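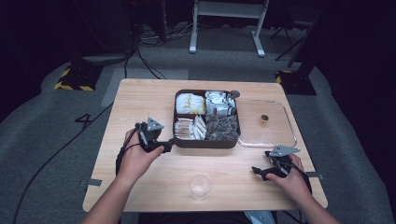
Figure 4. Four-compartment tray with small packets, on a light wooden table.

Guides > Mellard Breakfast Station > Section 3: Stocking the Tray

3. Stocking the Tray

Congratulations on owning a place to put sugar. The Mellard tray has four compartments and no moving parts, and we have still managed to fill a section on it. Read it once before guests arrive.

3.1 Before you start

Wash the tray by hand in warm soapy water and dry it completely. Paper packets drink up any moisture you leave behind, and a damp sugar packet sets like mortar.

CAUTION: Do not put the tray in the dishwasher. Marcelino Pacheco in our returns department has a shelf of trays that went through one, and he would like his shelf back.

3.2 Filling the compartments

1. Set the tray on a flat surface, within reach of the kettle.
2. Decide what goes where. Tea and coffee in the back, sugar and sweetener in the front works for most people.
3. Stand the packets on their long edge with the printed side facing the guest.
4. Fill each compartment until the packets stay up by themselves, then stop. You should be able to pull one out with two fingers. If its neighbors come along for the ride, remove a few.
5. Put older stock in front of newer stock. Yes, every time.

NOTE: Guests will rearrange the tray. Decaf migrates. Check it at each room change and put things back without taking it personally.

3.3 Placing the station

1. Keep the tray at least a hand's width from the kettle spout. Steam finds paper.
2. Keep it out of direct sun, which fades the labels and does the tea no favors.
3. Leave room for two cups, a spoon rest and somewhere to put the empties. If you provide no place for the empties, guests will pick the tray.

CAUTION: The tray is not a drip tray, an ashtray or a key dish. The warranty covers none of these careers.

3.4 Refills

Mixed refills come in boxes of 400 or 600 packets. The smaller box lasts a two-room guesthouse around a month in April and a good deal less once the weather turns cold. Order part 1166 for the mixed box, or part 1883 if your guests drink only decaf and you have made peace with that.

Store unopened boxes somewhere cool, away from spices. Packets kept next to cumin will taste of cumin, and someone will mention it in a review.

For missing or damaged trays, write to Candela Quintana at the Mellard parts desk and include your order number. Section 4 covers the kettle.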